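Emergency landings of small planes near towns: what the reports say about the choice of field

Project report, second-year course in Transport Safety
Oltby College, May

1. Why we chose this subject

When a small airplane loses its engine, the pilot has very little time to choose a place to land. Near a big city there are few open fields. We were three students in the group and we all live under the approach path of Murska airfield, so the subject was not far from our daily life. Our question was simple: which kinds of places do pilots choose, and how does the choice change when the airfield has houses on all sides?

We did not study why the engines stopped. This is a large subject of its own, and our teacher advised us to leave it out.

2. Material

The material is a set of short accident and incident summaries. Our college library keeps them in a database, which was prepared by an earlier student group under the name Urkorero. It contains 1,456 summaries in English. Many of them are about events that we could not use, for example damage during taxiing, or a door that opened in flight.

We first searched for the words "engine", "power" and "forced". From the results we took 200 summaries where a single-engine airplane landed outside an airfield. We read all of them, and each one was read by two persons. When the two readers did not agree, the third person decided.

The summaries are not equal in quality. A few are two sentences long and say only that the airplane "landed in a field". Others describe the wind, the height and the pilot's own words over a full page. We kept the short ones in the material, but we could not use them for the questions about height.

3. How we sorted the landing places

We made 7 groups: farm field, road, golf course or park, beach, water, forest, and other. The group "other" has such places as a parking area, a railroad yard and a school sports field.

The difficult cases were mostly roads. If an airplane touched down on a road and then rolled into a field, we counted it as a road, since this was what the pilot aimed for. If the pilot aimed for a road but hit the ground before it, we also counted it as a road and wrote a note. Looking back, it would be better to have two columns, one for the aim and one for the result. We understood this when half of the reading was already done, and then it was too late to begin again.

4. Results

Farm fields are the most common choice in our material. This was expected, because most of the flights took place over the countryside. In the summaries where the airplane had just taken off from an airfield inside a town, the picture is different. Here roads, golf courses and parks come before farm fields.

Golf courses are interesting. From the air they look long, green and soft, and they are often the only open ground near a city airfield. But the summaries mention trees between the fairways, sand bunkers and small hills, which the pilot sees only at the end. In several cases a wing touched a tree before the wheels touched the grass. The people on the course are mentioned less often than we expected, and where they are mentioned, they had usually moved away in time.

Roads give a hard and flat surface, but there are wires, signs and cars. The wires are what the pilots write about most. One pilot wrote that he saw the poles but not the wires, and that he passed under them without knowing it.

We also looked at attempts to turn back to the runway. Many textbooks warn against this turn when the height is low. In our material the pilots who turned back from a low height had heavier damage than those who landed straight ahead or a little to the side. We want to be careful with this result. A summary is written only when something happened, so a pilot who turned back and landed normally is perhaps not in the database at all.

5. The display for the project day

Each group had to present its work on the project day in the main hall. We printed a map of the surroundings of Murska airfield and colored the open areas by our groups. The visitors could choose a direction of takeoff and then point at the place where they would land. Most visitors chose the golf course, also when a larger field was behind it.

The hall was shared with the other courses, and the tables stood close together, so it was sometimes hard to hear the questions. We learned to keep the explanation short.
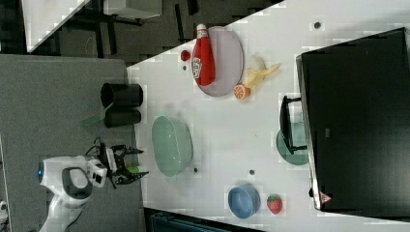
6. Problems and what we would change

The sorting took much more time than we planned. We used a spreadsheet program called Jiang, which worked well for one person, but when two of us had the file open, the notes of one were lost. After this happened a second time we worked in separate files and joined them every evening.

We would also like to have the type of airplane in the table. A light airplane with a low landing speed can use a much shorter field, and it is not fully fair to compare it with a heavier one.

The map covers only one airfield. A comparison with an airfield in open country would make section 4 stronger, and the colored map file is saved in the course folder for the group that wants to continue.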